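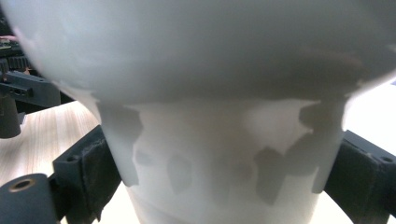
## Lurketti changes wrapping rules for white goods

February 27, 2022

Lurketti has revised its handling sheet for pale, thin-walled items at the Skoltura depot. Pieces with a torn or uneven rim now go to a separate shelf before wrapping. Each is held by the lower body, below the rim, and checked for gray patches and smudges. The first run covers 552 pieces, some 100 of them already sorted. Flinik supplies the shelving. Work resumes Monday in bay 2.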